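January 28, 2025
Zendel bench, cloth task – notes on the rules

Went through the start checklist again before the second block. Item 4 says "hands clear of the table", but it does not tell how far. Baloyi people read it as 80 mm over the felt, we always used 132. I wrote 132 in the margin until we agree.

Other points:
– E-stop stays within reach of the person, never on the table.
– Scissors: the rule says no open blades inside the reach area. The pair is still in our object set. To ask Stoder if we exchange it or write an exception.
– Speed limit with a person in the room: 800 in the config. The unit is missing, please somebody add it.
– Cables under the table must be tied before March audit.
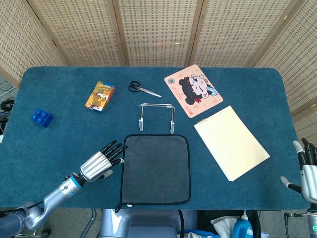
Table layout with both hands up, gray cloth in front of the wire stand.

Log number for this block is 1271. Still open: who signs the checklist when only one person is here.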